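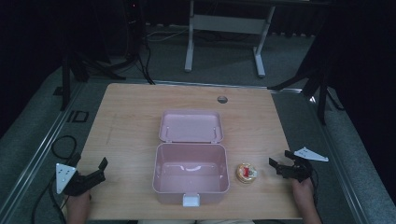
Kornham trains its packing staff to teach the robots

Mar 10, 2024 – Kornham, a packer of small gift goods, has started to use hand-held grippers at its Pikarness site. An employee sits at a table with one gripper in each hand and does a packing task, for example putting a small round container in a plastic box with a lid. The recorded movements are used to prepare the robot arms that will enter the packing line in August.

The site employs 270 people. Four packers have moved to the new work for two hours of each shift, and they keep their previous pay grade.

"I packed boxes for many years and my wrists know it," said Mamta Sisodia, packer. "Now I am asked how I do it, and my answer is written down. The grippers were slow for me in the first week."

Site manager Brijesh Lodhi confirmed that no position will be closed this year. Night packing will be the first to change – it is the shift most difficult to fill.

Press contact: Pallavi Nishad, Kornham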